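Home Lawns Borders Hedges Soil Contact

Feeding clay lawns through the winter
By Arif Jayasinghe
December
14 comments 37 shares

Gertraud Auer has looked after the grass at Flitton for long enough to distrust the word "feed". Most of what is sold under that name in autumn, she says, is nitrogen, and clay in a cold month can do very little with it.

"Look at the bag. If the first figure is the biggest, put it back until spring. I want potassium going on before the frosts, and I want it going on thin."

The ground she manages is 3000 square metres of heavy clay, cut at two heights and drained badly at the lower end. She spikes it with hollow tines in October, brushes sharp sand into the holes and then keeps off it. The lower end gets a second pass if the soil will crumble in the hand -- if it smears, the machine stays in the shed.

Moss is treated with iron sulphate at 5 grams per square metre, dissolved and sprayed. She has seen it put down dry at several times that rate on a neighbouring site at Flunden, where it scorched the turf in strips.
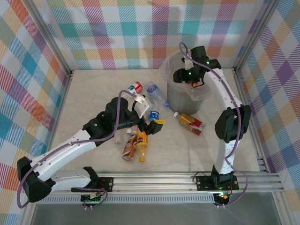 How low should the last cut of the year be? "Forty millimetres on clay, and take it off in two cuts a week apart. Short grass in wet soil roots badly and lets the moss in."

Leaves are cleared weekly until the oaks have finished. Auer uses a rake on the soft areas and a blower elsewhere, and stacks everything in wire bays for two years before it goes back on the borders.

She is less strict about worm casts. "Let them dry, then brush them out. The worms are doing the drainage for me."

Her colleague Shanthi Wickramasinghe takes the soil samples in late winter, from the same points each year. The last set gave a pH of 6.4 at the top and 5.8 at the bottom. Lime will go on the lower end only -- a light dressing, well apart from the iron.

Related: Choosing a hollow tine aerator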